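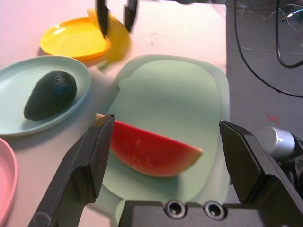 June 2018 - Dye shed notebook, second vat

Right, vat two. I left the first one too long between feeds and it went that sulky grey-green that means the indigo has given up on me, so this time I'm writing things down as I go instead of trusting my memory (ha).

Started with the Sepp indigo, the finely ground one, because the Tesow stuff from last winter clumps no matter how long you sit there with the mortar. Made a paste with warm water and a handful of glass marbles in a jar, shook it while the kettle boiled, then shook it some more while Jaanus told me about his gearbox. No lumps at all! Marbles are going on the permanent list.

Fructose vat again, same as Maarja taught us - one part indigo, two parts lime, three parts fructose. I weighed out 200 g of indigo, which made it 400 of lime and 600 of fructose, and it all went into the tall bin with hot water. Stirred slowly in one direction, then back the other way at the end to stop the swirl, lid on, left alone. I find the leaving alone very hard.

First check after 15 minutes: bronze skin forming, liquid underneath still blue. Second check after lunch: proper coppery skin, a decent flower in the middle, and when I drew some up in the jar it was clear amber-yellow, like weak tea. I may have yelled. Kirstin came in from the loom room to see what I'd broken.

Test dips on scoured wool and on the old cotton sheeting. The wool I kept short, on account of the lime. It came out a soft sky colour after one dip, and a nice even mid-blue after three with a good long airing in between. The cotton is patchier. I'm nearly sure that's my scouring and not the vat, as the bad bits all line up along the old hem where the sheet was folded in the pot. Next time unpick the hem and use a bigger pot (the enamel one with the chipped lid, if Ülle has finished with it for her walnut hulls).

Ülle's walnut, by the way, is gorgeous. She put a few of her brown skeins through my vat at the end, just a quick dip, and got this deep inky colour that isn't quite black and isn't quite navy. She wants to do the whole lot for the Ungate blankets now. I said fine but she has to feed the vat afterwards, and I've written that here so it counts as a contract.

Total dyed weight so far is 663 g, dry, wool and cotton together. The samples are on the line under the eaves. Please don't move them into the sun, whoever it was last time.

Things that went wrong:

Dripped from a height when lifting out skein four, put bubbles all over the surface, and that whole corner of the vat went blue again for ages. Lower the skein, squeeze it under the surface, then bring it out along the side of the bin. I know this. I knew it before I did it.

Gloves leaked. Left hand is blue to the wrist and I've got the dentist coming up.

pH strips had gone off, or at least they all read the same colour including the one I put in plain tap water. Prasetyo has a fresh packet and says I can pinch a few.

Still to do - vinegar rinse for the wool, boil the cotton in a bit of soap, label everything before I forget which skein had which number of dips. The Isell yarn hasn't had a turn yet. It's a superwash and I've been told it drinks up colour like nobody's business, so I want to try it in a tired vat and see if I can get a really pale grey-blue without it going streaky.

Maarja reckons the vat will want warming up again before anyone dips tomorrow, then a spoonful of fructose if the skin's looking thin. Stir gently, lid on, and let it settle for an hour. Jaanus, that includes you and your socks.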